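Laundry Room FAQ
Grellton Apartments, Residents' Information

These are the questions the office gets most often about the shared laundry room. If yours is not covered, leave a note in the box by the mail slots or ask for Annelies Egger at the front desk.

Getting started

When is the laundry room open?
From 7 a.m. to 10 p.m. The last wash should go in by 8:30 p.m. so that there is time to dry it. The door locks on a timer at 10, and anything left inside stays there until morning.

How do I pay?
With your Clotano laundry card. You can add money to the card at the office or at the terminal in the hallway. The terminal takes bank cards only. It does not take cash and does not give refunds.

I lost my card. What happens to the balance?
If your card was registered in your name, we can move the balance to a new one. Replacement cards cost $9. Unregistered cards cannot be traced, so please register yours when you pick it up. It takes a minute and you only need your apartment number.

Can I reserve a machine?
Yes. The sign-up sheet is on the inside of the laundry room door. You may hold one slot of 2 hours per household per day. If you are not there 30 minutes after your slot begins, someone else may take it.

Can guests use the machines?
Guests staying with you may use your card and your slot. Please don't lend your door key to people who don't live in the building.

Washing

How much can I put in?
Fill the drum loosely, with a hand's width of space at the top. Clothes need room to drop and turn. An overfilled load comes out soapy and half clean, and it wears out the bearings.

Can I wash a comforter?
Twin size, yes. Queen and king comforters get too heavy once they are soaked and should go to a commercial laundry. Trellville Cleaners on the corner has larger machines and will also do sleeping bags.

What detergent should I use?
Any detergent marked HE or low-suds. Use less than you think you need. For a normal load, two tablespoons of liquid is enough, and one is enough for a small load. Too much soap leaves a film on the rubber seal and is the most common cause of a bad smell.

Where do pods go?
Straight into the drum, at the back, before the clothes. They do not dissolve properly in the drawer.

Is dye allowed?
No. This includes color-refresh products. The next person's shirts will pick up whatever is left behind.

What about pet blankets and horse gear?
Pet blankets are fine if you shake them out outdoors first and run a lint roller over the worst of it. Horse blankets are not allowed. The hair gets into the pump.

Why does the spin speed matter?
The highest setting is 1000 rpm and suits towels, sheets and jeans. Use a slower spin for knits and anything with a lining. Clothes come out with more water in them on a slow spin, so allow extra drying time.

The machine stopped and won't open. What do I do?
Wait. The lock takes a couple of minutes to release after the program ends. If there is still water behind the glass, choose the drain program and let it finish. Please don't pull on the door - the latch is the part we replace most.

After your wash

Do I have to do anything when I'm done?
Yes, and it doesn't take long. Take everything out, then turn the drum once by hand and look again. Socks cling to the top where you can't see them from standing height. Check the fold of the rubber seal too, especially at the bottom, where coins and hairpins collect. Wipe the seal with a cloth and leave the door open.

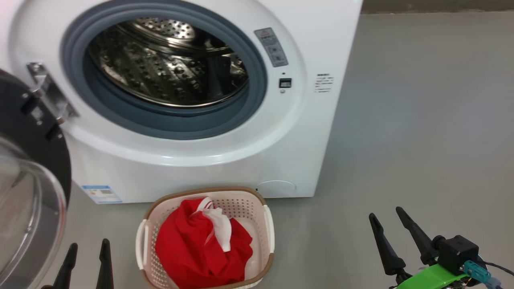
Why should the door stay open?
A closed door keeps the damp in, and the seal starts to go black within a few weeks. We replaced a seal last October for this reason alone. Open the door all the way if there is space to walk past, or leave it ajar if the room is busy. The detergent drawer should be pulled out a little as well.

There is mold on the seal. Can I bleach it?
Please report it and leave the cleaning to us. Hatsue Takeda looks after the machines and uses a product that does not harden the rubber.

Should I clean the filter?
No. The round cover low down on the front is for maintenance only. Opening it with water still in the machine will put that water on the floor. If the washer won't drain, hang the red tag on it and let the office know.

Someone left their clothes in the machine. Can I move them?
Once the wash has been finished for 15 minutes, yes. Put them in one of the baskets on the shelf. Don't put them in a dryer, even as a favor - Evaristo Beltrán in 2C can tell you what happened to his wool sweater.

I found something in the drum.
Bring it to the front desk. We keep small items in an envelope for a month. After that, clothing is donated and coins go into the detergent fund.

Problems and repairs

How do I report a fault?
Write down the number on the washer, what it was doing when it stopped, and any code on the display. Call or stop by the office during the day. In the evening, leave a message. For water on the floor, call the emergency number posted next to the light switch, at any hour.

Who does the repairs?
Fuchs Appliance Service, usually within a few working days. Sivaprasad Chettiar at the office schedules the visits and can tell you when to expect one.

Will I get my money back for a failed wash?
Yes, if you report it the same day. The amount is credited to your card.

My clothes came out with gray marks.
This is usually undissolved detergent or fabric softener. Rinse the item again with nothing added. If the marks look like grease, tell us which machine you used so that we can take it out of service and check it.

Can I install a washer in my own apartment?
Only in the units that have a kitchen hookup, and only with written permission. Ask Dela Asamoah in the leasing office for the form.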